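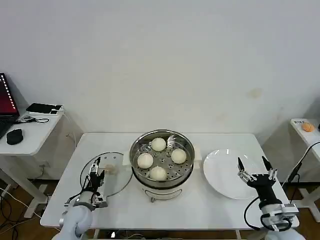 Re: Nickel foam electrodes, falling current after the first days

Naheed Ghauri
2019-12-04
5 min read

Hello all,

Thank you for the answers to my first message. I read all of them, also the two that came to me privately. I will reply to the one that was sent to the list, and then I will tell what we have measured in the meantime.

> Naheed, I would look at the water before I look at the catalyst.
> You write that the current falls in the first days and then stays
> flat. In my experience a catalyst that is coming off the foam does
> not do this. It keeps going down until there is nothing left to lose.
> A fall that stops is more often something that deposits on the
> surface, and the usual guest is iron or calcium from the supply.
> What do you use to make up the KOH? And is the tank steel?
>
> Also, you did not say if you correct for resistance. If your
> separator is drying or filling with gas you will see a lower current
> at the same voltage and the electrodes can be perfectly fine.
>
> One more thing. Do you stop the cell at night?

I answer in the order of the questions.

The water is deionized, from the Fekeo unit that stands in the next room. We had never checked it at the point where we fill the bottles, only at the outlet of the unit, and between the two there is a long hose of which the age is not known to me. I have now changed the hose. The tank is polypropylene, but the fitting at the bottom was stainless steel, and when I took it out there was a brown ring on the inside. So you were right to ask. I put a plastic one in its place.

Iron is a strange guest in this case. On the oxygen side a little iron in the nickel is known to help, so I did not think of it as a contaminant. On the hydrogen side it can deposit as metal, and it is the hydrogen side where we lose. I should have written this in the first message. I wrote only "the electrode" and some of you understood the anode, for which I apologize.

Regarding the resistance: no, we did not correct. The Nilik potentiostat can do the correction by itself but it was switched off in the method file, and the method file was copied from one experiment to the other since before I came to the group. I repeated the measurement with an impedance reading before and after each run. The resistance of the cell goes up during a run, so a part of the fall is only this. But it is the smaller part. After the correction there is still a clear loss on the cathode.

And yes, we stop the cell at night. The building rules do not permit hydrogen production when there is no person on the floor. This means that every morning the cathode has been sitting for hours in strong KOH with no current. I looked for what is written about it, and I find that reverse current after shutdown is a well known trouble in alkaline stacks, but for a single cell with the cables disconnected it should be small. Does anybody have experience with this? If I disconnect both cables, is it enough, or is it better to drain the cell?

Now the new results.

We made three cells with the same batch of foam. The first has the old hose, the old fitting and stops at night. The second has the new hose and fitting and stops at night. For the third I received a permission to run it without stopping for a limited time, inside the ventilated cabinet and with the gas detector connected to the alarm of the building. All of them are at 300 mA per square centimeter. I changed to constant current because with constant voltage it was difficult to compare.

After 106 hours of operation the first cell had the same behavior that I described, only now one sees it as a voltage that goes up. The second cell also went up, but clearly less. The third was stopped at 99 hours by the detector, which gave an alarm that we believe was false - it was a drop of water in the sampling line. Until this moment it was the flattest of the three. I know that one cell of each kind is not statistics. I want to make each of them again before I say something stronger.

The cathode of the first cell was cut and we looked at it in the microscope. The coating is still there, and this is the good news. On top of it there are small grains which were not present before, and they contain iron. In the second cell there are some of them too, so probably the hose and the fitting are not the only source. I suspect now the KOH itself. The pellets are from Coman, technical grade, and the certificate gives for iron only an upper limit. A purification with nickel hydroxide is described in many papers and is not difficult, but it takes time and I have never done it in this quantity. If someone has a procedure for several liters that does not need a large centrifuge, I would be very thankful.

A different matter is the foam. One of the private messages advised to me that I wash it in hydrochloric acid for a longer time, because the oxide layer makes the coating sit badly. We use 3 M acid in the ultrasonic bath and then water and ethanol. I tried to double the time, and the foam became so weak that it broke in the clamp. Maybe our foam is thinner than what the colleague uses. I will stay with the short washing.

About the cost, as this was also asked: I cannot give a useful number. Our coating is nickel with molybdenum and there is no precious metal in it, but at the scale of a laboratory the price of the metals means very little. The separator costs more than everything else in the cell together. When somebody writes that a catalyst makes hydrogen cheap, I always want to know what is in the rest of the device and how much electricity it needs. This is perhaps a discussion for another thread.

What I plan until the end of December:

- repeat the three cells, two of each kind if the cabinet has place
- one cell with purified KOH
- one cell which is drained every night
- a reference electrode in all of them, so that I do not need to guess which side is losing

The raw data of the first runs are in the Derari folder for those who have access. The files are simple text with a header. Please be aware that the time column is in seconds in the old files and in hours in the new ones - I have not corrected this yet. The impedance files are separate and carry the same number as the run.

If you see an error in my reasoning, please write to the list and not only to me, so that the others can read it too.

With best regards,
Naheed Ghauri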